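January 2023

Day two with the hand-held grippers, and I'm still not sold. Timo Ehlers came back from Rendamo last week talking as if the hardware question were closed. Pick up the tool, squeeze, move things, and the policy learns it. He has said this before about other tools. I have a shelf of them.

The pair on my desk is the Bolstead set: blue pads, ribbed gray body, camera looking out over the jaws. The Engelhardt pair, which I know much better, is in the drawer until I finish with these. I promised Rosemarie Görtz I'd give both the same tasks on the same desk with the same clutter, and that I wouldn't write a verdict until I had done it properly. She knows me. I had half the verdict written on the train.

First complaint, and I checked it twice: the body takes up too much of the view. Everything low and near is gone. With the jaws up over the box I can see the plush chick between the pads well enough, but as soon as I come down toward it I'm guessing at where the tips will meet. A person guesses well. I doubt a policy trained on the same view does. 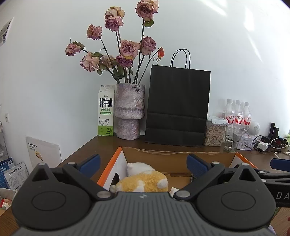

Notebook 3, p. 2

The plush is an easy object and I wish people would stop using plush to sell grippers. Anything with soft pads will hold a stuffed bird. You can be badly off center and it still comes up, and then somebody puts it in a slide. Timo's slides from Irkum were nearly all soft toys and sponges. I asked him for bottle caps and he said those were "coming."

So most of what I care about is the small, flat, awkward stuff. The drawstring pouch is the one I expect to be worst. Cloth lying flat gives the pads nothing to close on unless you push a fold into it first, and with this tool I keep pushing the fold with the wrong part of the jaw. The Engelhardt tips are thinner. I remember them being better at this, though I also remember swearing at them in June, so I'm not going to lean on memory.

The white cap is the other test. It has a ridged side and a hollow in the middle, and a person would pinch the rim without thinking. With the blue pads I have to come in nearly level and then tilt, and my wrist doesn't like it. I want to know whether the pad rubber wears at that edge. The sales sheet says 3,000 cycles before you change them. It doesn't say cycles of what. Closing on air, I suspect.

Second complaint: the weight. It isn't terrible for one grasp. After an hour my right hand was dropping at the end of every reach, and I could see the drop in the tracks when I played them back. If I collect 415 demonstrations with a tired hand, I've taught something to have a tired hand. Timo says it averages out. I'd like him to show me where.

In fairness, since I did promise: the linkage is nice. Both pads come in evenly, they stay facing each other, and there is less play in the pivots than I expected. I tried wiggling them for a while hoping to find some. Calibration took roughly as long as the manual said it would, and I can't remember the last time I wrote that sentence.

The wide view is good for the back of the desk, too. With the jaws open I get the roses, the bottles and the chargers all at once, so at least the tracker has plenty to hold on to. Rosemarie thinks this is the real argument for the tool and that I'm being stubborn about the near field. Maybe. But things get dropped in the near field. The back of the desk isn't where I lose them.
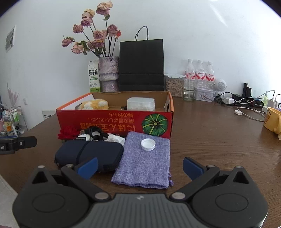
*Navy case, pouch and cap between the open pads.*

The zippered case I had down as a gimme and I'm less sure now. Its near edge hides behind the left pad just when I want to line up on it. I found myself leaning over to look with my own eyes, which is cheating, and I ought to mark those runs. A robot arm doesn't get to lean over.

Tomorrow: case, cap and pouch again, in that order, head down, eyes on the screen only. Then the Engelhardt pair through the same three before lunch, while my hand is fresh. Charge the spare battery. Ask Bolstead for the pad hardness – the email I sent on Monday got a brochure in reply.

Timo wants to order two more sets for Rendamo this month. I told him to wait until I've done the pouch.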